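Notebook, finishes bench, Sevham shop
March

Continuing the sealer comparison on the dark polished offcuts. Three products on hand: Pirnix penetrating sealer, Brundora topical, and the leftover Gallardo from the fall job. Gallardo can was already opened and had a skin on it. Strained it through a paint filter and used it anyway. Its numbers should be read with that in mind.

Prep was the same for all pieces. Wiped with denatured alcohol, left to flash off, wiped again with a clean cotton rag. Piece 4 still showed a faint haze after the second wipe, so it got a third. No change. I think the haze is in the polish and not on it. Left it in the set but would not put much weight on it.

Coat one went on at 8:15 am. Dwell times per the labels, except Gallardo, where the label is torn and I went with 6 minutes from memory. Buffed off by hand. Brundora grabbed early and left drag marks near the edges of both pieces. A second pass with a damp rag took most of that out. It wants a thinner coat than the label suggests.

Scrub test is still the weak part of the method. Pad pressure varies with who is doing it and how tired they are. Current procedure: green side of an ordinary kitchen sponge, 80 strokes, one direction, water only, fresh sponge for each product. Earlier entries used both directions and can't be compared with these.

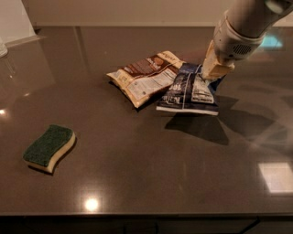 Gloss readings were taken at 5 points per piece, before and after scrubbing. The meter drifted on the first batch. Recalibrated against the black tile and repeated the batch. Discard anything on the sheet with a circle next to it.

Results so far, in words, until the sheet is typed up:

Pirnix: small drop in gloss after scrubbing, even across the piece. Water beads flatten sooner than I would like. No visible scratching under the raking lamp.

Brundora: highest starting gloss, largest drop. Fine scratching in the coating itself, all of it in the stroke direction. The stone below looks untouched where I stripped a corner.

Gallardo: in between. One dull patch on piece 6, probably a strainer lint problem.

Oil test next. Cooking oil and salt, a small spot on each piece, covered with a watch glass, wiped at one hour and again at the end of the day. The one-hour spots wiped clean on everything. End-of-day spots left a dark ring on the Gallardo pieces, and on the haze piece, which has Pirnix on it. The ring on the haze piece was lighter the next morning. The Gallardo rings were not.
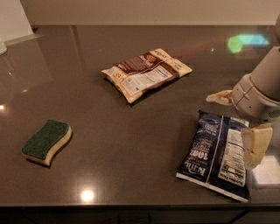
Penciled in the margin by the second reader: one hour is too short to tell you anything about oil, and the overnight spots should be the main result. Also asks whether the pieces were all from slab 531.

They were not. Pieces 1 to 4 are from 531, the other two from the rack by the saw with no tag. Added a column for it. Agree on the overnight spots, will rerun with fresh oil on the back ends of the same pieces.

To do: new can of Gallardo, or drop it. Weight block for the sponge so pressure is constant. Move the lamp stand, it blocks the drawer.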